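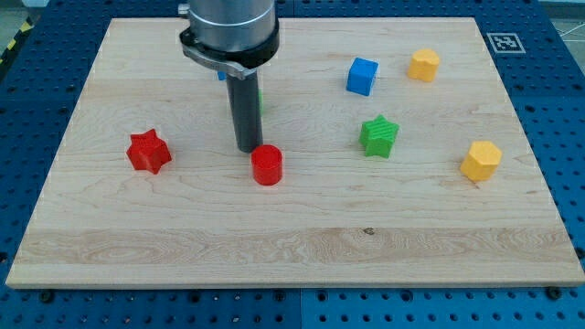
Shapes and boards, the spring lot. Put this page up quick before the Stilside table gets packed away, will tidy the wording later (probably).

**Maple board.** Best bit of timber we've had in since May. Pale, honey in places, with that rippled band running along it and one small dark knot. Arnar Bisgaard wanted to plane the knot out. Overruled.

**Stars, red and green.** Ridges left on, no sanding. Small hands seem to like the feel of them and it saves us an evening. Points can be a bit sharp straight off the printer so run a thumb round before they go in a bag.

**Heart.** Yellow. Was going to be pink, ran out of pink.

**Hexagon.** Yellow as well, see above. Stands up nicely on its flat end, good for stacking if your patient.

**Cylinder.** Short, red, flat on top. Rolls off everything if you lay it down, so stand it up.

**Cube.** Blue. It's a cube.

Boards are 40 cm on the long side, 338 mm the other, don't ask why we mixed units, Bjartur Mikkelsen did the drawing. Wipe with a damp cloth, no soaking, maple will cup on you.

Cernomcombe lot: yours are the next 2 boards, collect from the side door after four. Bring a box, the last bag split. More pictures when teh oil has dried on the others.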